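Two arms on the repair bench
Posted Saturday, April 13, 2024

So I finally get to write about the arms! We've had them at Clondulex since November, and I've been boring my family with them at dinner ever since. My job used to be sorting returned craft kits, 465 of them in a slow week and up to 1,089 after the holidays. Every pouch, ring and scrap got picked up by me or by Hnat Nazarenko, who sits one table over and hums.

Now the sorting table has a pair of arms on it, one from each side, and I spend my mornings teaching them what goes where.
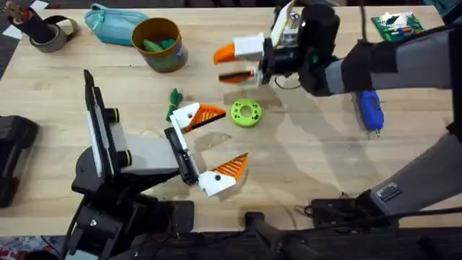 Both grippers over the table, with the lime-green ring between them.

I love those orange fingertips. The ribbed ones get swapped when they wear down, and I can do a full set before my coffee is gone. Abílio Quintela showed me how in my first week, then handed me the screwdriver and went to lunch.

What changed for us? My wrists, for one — I used to go home with a brace on. Hnat moved over to repairs full time and he's so much happier (he always wanted the soldering jobs). Three of us got a small raise with the new training. The part I do miss is the chatting, because you talk less when you're watching something move. 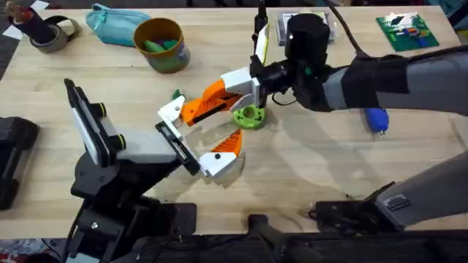

Grippers nearly touching, right over the ring.

Rings are my favorite thing to set up. They're flat, so the angle of the fingers matters a lot, and I'll happily fiddle with it for an hour. Next week we start on the Bimley kits, which have way more little pieces, and I've already asked for the early shift!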